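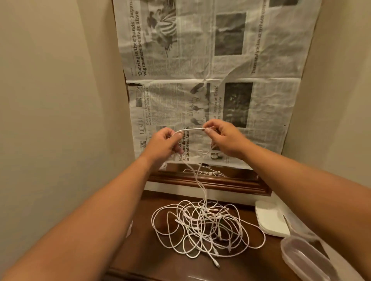
The Monday ferry to Wukthorpe carries more secondhand goods than people. Chairs, lamps and boxes of kitchenware come across on the early boat, and by noon most of it has been sorted in the long shed behind the harbor office, where Milagros Dalisay has run the island's repair shop for six years.

She took it over from Stavros Panagiotou, who fixed radios and outboard motors and kept no records of either. Dalisay keeps a ledger. Each item gets a line, a name and a promised day. Most jobs are small: a toaster lever, a loose plug, a drawer that sticks.

"People bring me the thing they use every morning," she said. "They want it back by Thursday."

Wukthorpe has no hardware store. The last one closed when its owner moved to the mainland, and an order from the nearest supplier takes two weeks in good weather. In February the boat may not run at all. Residents save screws in jars and hang on to dead appliances for parts. When a house is cleared, the contents are offered to the shed before anything goes to the dump.

Prices are written on a board by the door. A basic repair costs less than a return ferry ticket, and Dalisay charges nothing if she can't fix it. Some 40 households used the shop last winter, a good share of the island.

Mansa Annan, who teaches at the school, brings older students in after lunch to learn soldering and basic sewing. Two of them now come in on their own. One rebuilt a desk fan for her grandmother. The other prefers clocks, and has a shelf of them in various states.

Dalisay would like a second bench and a better heater. The harbor office has offered her the storage room next door, provided she clears out the old fishing nets first. She plans to start on them after the spring cleanouts.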